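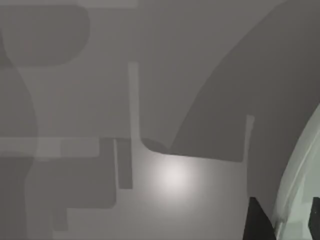
Football Season Review and Player Output
Course handout, Unit 5: Reading a Season's Numbers

What this unit covers

This handout goes with the Unit 5 lecture and the August data sheet. It deals with how a professional soccer season is summarized in numbers, and what those numbers can and can't tell a club when it sits down to judge a squad. You should have read the Unit 4 notes on league formats first. Bring the data sheet to class. We work from the Cornberg and Geddes columns in the first half of the session and from Clivon in the second.

The clubs on the data sheet are Illirura, Clivon, Geddes and Cornberg. They play in the same league, under the same points system, with three points for a win and one for a draw.

5.1 Appearances, starts and minutes

An appearance is recorded whenever a player enters the field in an official match. A player who starts and plays the full game gets one appearance. A substitute who comes on in the final minute also gets one appearance. Anyone comparing two players by appearances alone is treating these as equal.

Starts are a better measure, and minutes are better still. A full match is 90 minutes for our purposes. Stoppage time is left out of the count, even though players do run during it, and most published tables handle it the same way. When a player is sent off, the minutes stop at the dismissal.

On the data sheet, the column headed APP gives total appearances and the column headed ST gives starts. To find substitute appearances, subtract ST from APP. Some students in earlier years added them, which gives a player more games than the league schedule allows. If your total is larger than the number of league rounds, check this first.

5.2 Goals and assists

A goal is credited to the last attacking player to touch the ball with intent. Deflections are judged case by case. If the original shot was on target, the goal normally stays with the shooter. If it was going wide and a defender turned it in, it goes down as an own goal.

Assists are less settled. There is no single rule that all leagues follow. The main points of difference are:

- whether a player who wins a penalty gets an assist when a teammate scores it
- whether a rebound off the goalkeeper or the post counts as an assist for the first shooter
- whether a small touch by a defender cancels the pass

For this course, use the strict version. The assist goes to the last teammate to pass the ball deliberately to the scorer. Penalties won and rebounds don't count. State this at the top of any table you hand in, so a reader who uses another rule knows why the totals differ.

The usual shorthand for a forward's output is goals plus assists, written G+A. It is quick and it is widely quoted. It also gives the same weight to a tap-in, a long-range shot and a square pass to someone who then beats three defenders. Use it as a starting point only.

5.3 Rates per 90 minutes

A rate lets you compare players who were on the field for different lengths of time. The formula is:

rate per 90 = (total x 90) / minutes played

Worked case. A Clivon winger has five goals in 900 minutes. Multiply five by 90 to get 450, then divide by 900. The rate is 0.5 goals per 90. A Geddes forward has 10 goals in 2,250 minutes. Multiply 10 by 90 to get 900, divide by 2,250, and the rate is 0.4. The Geddes player scored twice as many goals but at a slightly lower rate.

Be careful with small samples. The lowest figure in the minutes column is 244, for a Cornberg substitute who scored twice. His rate comes out at 0.74 per 90, the highest on the sheet. Two matches without a goal would bring it down sharply. Set a minimum before you rank anyone. In this course the minimum is 900 minutes, the same as 10 full matches. 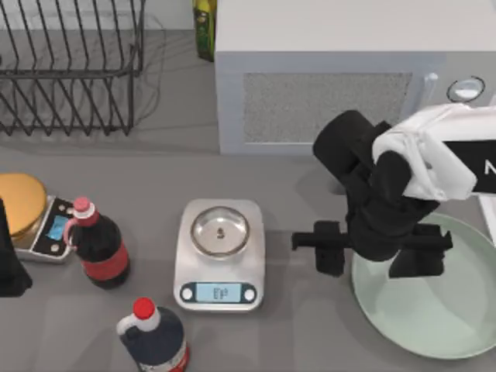

Squad depth is the next thing to look at once the rates are done. A first-choice eleven can have good numbers while the rest of the squad has hardly any minutes, and a season table won't show it. List every registered player, including those with zero. Think of a kitchen counter with a black wire dish rack in the corner and nothing in its slots: the slots are still there and still take up room, and a squad place that gave no minutes is the same. It was paid for and it used up a registration. On the Illirura sheet there are several rows like this at the bottom, and they belong in your totals when you work out the average minutes per squad member.

5.4 Share of team output

A player's share is his goals divided by the team's goals, multiplied by 100. Own goals by opponents stay in the team total. Leave them out only if the assignment tells you to.

A high share has two possible readings. The player may be having a very good year, or the team around him may be producing little. Look at the team total before deciding. A forward with 10 goals has a share of 20 percent on a team that scored 50 and 40 percent on a team that scored 25. His own record is identical in both.

For the same reason, final league position should be reported next to individual figures but kept separate from them. Writers often say that a club finished where it did thanks to one player. The table alone can't support that. You would need to know something about the matches he missed, and if he missed none there is nothing to compare with. Say so in your report and move on.

5.5 Home and away splits

Split the season into home and away before you split it any other way. Check that the two halves have equal numbers of matches. If a match was moved to a neutral field, put it in its own row.

For each half, record points, goals for and goals against. A gap between home and away is normal. Before you comment on the size of a gap, work out the same gap for the other three clubs. Clivon's looks large until you put it beside Geddes.

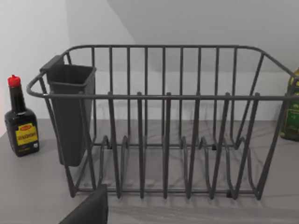
Wire dish rack on a light gray countertop.

5.6 Writing the season summary

The opening sentence of a season summary should give the club, the competition and the final position. The second should give the points total. Player figures come after that. Keep the order fixed for all four clubs so the summaries can be read side by side.

Write numbers from the sheet exactly as they appear. Don't round minutes. Rates go to two decimal places. Words like "inspirational" and "outstanding" can be left to match reports - if the figures are strong, print the figures.

Terms to know

Appearance: any entry onto the field in an official match.
Start: an appearance in the first eleven.
G+A: goals plus assists.
Goal difference: goals for minus goals against.
Clean sheet: a match in which a team concedes no goals. Credited to the goalkeeper only if he played the full match.
Share: a player's goals as a percentage of team goals.

Assignment

Choose one of the four clubs. Prepare a table with appearances, starts, minutes, goals, assists and G+A per 90 for every registered player. Mark those under the 900-minute minimum with an asterisk and leave them out of the ranking. Add a home and away split and a one-page summary following section 5.6.

The assignment is marked out of 100. Ten marks are for stating your assist rule and your minimum clearly at the top. Show the working for at least one rate.

Due 11 Oct 2024, on paper, at the start of class. Unit 6 covers transfers and loan spells, and you will need your finished table for the first exercise.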